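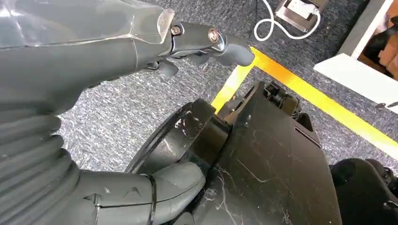 I'd been going at mine with a damp cloth for years and only ever pushed the fluff from one end to the other, one customer wrote to us in June, and we must say we knew exactly what she meant.

Nosumow Major Fluff Brush
For black plastic, carpet edges and all the fiddly bits in between

Black plastic is lovely for a week or so, and then it shows everything. Fine white threads curl across it, dust settles round any raised rim, and the pale scuffs seem to get paler every time you look. The Major was made for just that sort of surface. It has a soft, dense head for the broad flat panels and a narrow tuft at the other end for collars, notches and clips, so you needn't go hunting for an old toothbrush halfway through (we've all done it).

Use it dry and use it first. Short strokes in one direction will gather the threads into a little roll that you can pick off with your fingers - very satisfying, we think! After that, wipe over with a barely damp cloth to lift any smudges. Please don't expect it to take out scratches, as no brush will, but a scratched piece with the fluff off it does look a good deal more cheerful.

It's just as happy along the edge of a carpet, where the bristles will tease out fibres without roughing up the pile. Tap it on the side of the bin when you've finished, and wash it now and then in warm soapy water. Leave it to dry with the bristles facing down.

Details
Overall length: 445 mm
Main head: 82 mm long
Narrow tuft: 7 mm across
Handle: beech, oiled, with a hanging loop
Stock code: Major 58

The Major is made at our workshop in Plaltdale and sent out in a plain card sleeve. Replacement heads are sold separately, and cleaning firms with a Tradeo account can order by the box at the usual trade terms.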